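# Sim league: nav task keeps failing at the sun patches

**dunmore_pk** · June

Our club entered the Navetance student league this year, simulated household track. We're on the one-room bedroom level and the robot stops short of the bed on a lot of runs. I'd like to know if other teams see the same thing before we spend another week on it.

Setup: stock Kartha planner, our own floor segmentation trained on 1,746 rendered views. After we dropped duplicates it was 1,639. We test from fixed start poses and also from random ones. The fixed ones are fine. On the random ones, if the start pose faces the wall under the window, the floor mask has a hole in it where the sunlight lands on the tiles.

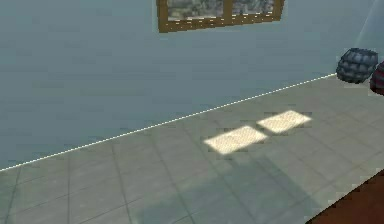
The planner treats that hole as an obstacle and goes wide, and then it runs out of steps. The limit for this level is 1,000 steps and we hit it. I tried lowering the confidence threshold. That closed the hole but then the mask started climbing up the wall, so I put it back.

Has anyone solved this without retraining?

---

**tablesaw_ben**

We had it last season. Check your color jitter. Ours only changed hue, so the network had never seen tile that bright. We added brightness and it mostly went away. You do have to retrain, but only the last few layers. It took one evening on a school desktop.

---

**mirrorlake**

I wouldn't retrain at all. Use depth. A bright spot on the floor has the same depth as the floor next to it. Fit a plane, and anything within a small distance of the plane is floor. You don't need a network for that part.

---

**dunmore_pk**

> Use depth.

We thought about it. The rules sheet says depth is allowed in the practice rounds but the final is color only. Unless that changed?

---

**mirrorlake**

I read it the other way. Section 3 says color only for the *object* task. Navigation isn't mentioned. Our coach at Groltthorpe asked and was told depth was fine.

---

**tablesaw_ben**

Told by who, though? We asked at the same meeting and came away with the opposite. I would get it in writing. Building the whole thing on depth and losing it the week of the final would be bad.

---

**oatfield_7**

Separate question for dunmore. Where do the failed runs stop? If they all stop in the same place it might not be the mask.

---

**dunmore_pk**

Good question, I should have put that in the first post. They don't all stop in the same place. I sorted them last night. One group stops near the window wall, and those are the mask problem. The other group stops by the table and chair, with plenty of open tile still between the robot and the bed. I had been lumping them together.

For the second group I saved the view at the last step of each run and went through them with two of our newer members. The bed is in plain view and the goal heading is correct. The planner just returns no path.

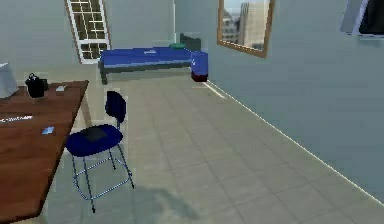

oatfield_7 wrote back within the hour that this was probably inflation radius, and asked what value we had it set to. I hadn't touched it, so it's whatever Kartha ships with. Full reply is pasted below since the board ate the original when it got moved to this section.

> The default is set for a wide base. If your start cell is inside the inflated area around the chair or the table, the planner thinks it is already in collision and gives up. Cut the radius to a bit more than your base and run the second group again. Leave the first group alone until you've done that.

---

**jorness_fan**

Seconding the radius. The Jorness base in the starter pack is narrow and the default is way too big for it. Our first month was all "no path found."

Also look at the chair. Its legs spread out toward the floor. If your collision model is a box around the widest part, then you lose more floor than you need to.

---

**tablesaw_ben**

I'd leave the chair as a box. We tried per-leg collision and the base kept nosing in between the legs and getting stuck there. A box costs you a little floor and saves you a lot of trouble.

---

**jorness_fan**

Depends on your turning code. Ours can back out fine.

---

**dunmore_pk**

Update. Radius cut down, chair left as a box for now. Most of the second group reaches the bed. The ones that don't are start poses right up against the table, and I think those need a "back up first" rule. One of our members is writing it.

First group is unchanged, as expected. We'll do the brightness jitter and retrain the last layers. I sent an email about section 3 and haven't heard back.

---

**mirrorlake**

Post the answer when you get it please. If it's color only then we have some work to do too.

---

**oatfield_7**

When you retrain, keep the window wall views out of the training set and test on those. Otherwise you won't know if it learned sunlight or just that one spot on the floor.

---

**dunmore_pk**

Will do. Does the sun angle change between episodes, or is it fixed per level? I can't find it in the docs.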